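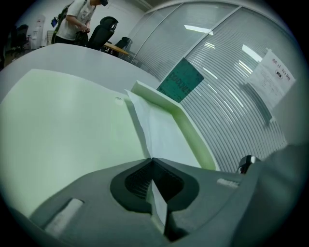 Teodora Wexley
Lecturer in Consumer Studies

Home Issues Articles For Authors Contact

Figure 4. Pale green-white foam sheet with a folded white board resting against its right side.

4. What shoppers did with the unit price

I'll start with the part that surprised me, and then go back and explain how I got there. Most of the people I talked to in Skikell knew what a unit price was. They could tell me it was the little number in the corner of the shelf tag, and plenty of them told me (a bit proudly!) that they always check it. Then I asked them to compare two jars of pasta sauce, and a lot of them went straight to the big number anyway.

I spoke with 76 shoppers across four stores, two run by Lanz and two by Brekel. I picked those chains because they handle shelf tags so differently. Lanz prints the unit price on everything, but in type so small that I had to lean in for it, and I have decent eyes. Brekel prints it larger and puts it on a yellow band, but leaves it off anything on sale. That last bit matters more than you'd think, and I'll come back to it in 4.2.

4.1 The basket list

My product list had 120 items on it, nearly all store brands and the name brands they sit next to. I left out fresh meat and produce, where the price per pound is usually the main price already. I also left out greeting cards and lightbulbs, which I only mention as a reviewer of an earlier draft asked. Prices came from the shelf and were checked against Giteo, the price-tracking app, on the same day. Where the two disagreed I went with the shelf, as that's what the shopper was looking at.

The messiest category by far was paper goods. Toilet paper is sold by the roll, by the sheet, by the square foot and by something called a "family roll", and the tags followed whichever one the maker had put on the pack. Two packs side by side at Lanz had unit prices that simply couldn't be compared without a calculator. Shoppers noticed this. One told me she'd given up on the tags in that aisle years ago and just buys whatever fits in her hall closet - a perfectly sensible rule, I think, though hard to code in a spreadsheet.

4.2 Sales and the missing number

Back to Brekel and its sale tags. When the unit price disappeared, people mostly assumed the sale item was the better buy. I didn't tell them it was or wasn't. I asked them to pick and to say why, and the word "sale" came up over and over, even from shoppers who had done careful division in their heads one aisle earlier. Bigger packs got the same kind of trust. A few people said outright that a large box is always cheaper per ounce, and on my list that was often true, but cereal and ground coffee were both full of exceptions.

I want to be careful here. People were talking to a stranger with a clipboard, and I suspect some of them worked harder at the question than they would have on a normal trip. Others had kids pulling at the cart and gave me the quickest answer they could. I don't have a good way to separate the two groups, and I haven't tried to correct for it.

I went back to one Lanz store in May to see whether the tag size had changed. It hadn't, although the coffee had moved to a different aisle and two of the jars on my list had gotten smaller at the same price. Package downsizing gets its own treatment in Section 5, where I also look at how long the old tags stayed up.

Related articles
Store brands and the second look: a shelf study
Do loyalty cards change what goes in the cart?
Smaller boxes, same price
Reading receipts at home

Get new issues by email. Enter your address to sign up for our newsletter. You can unsubscribe at any time.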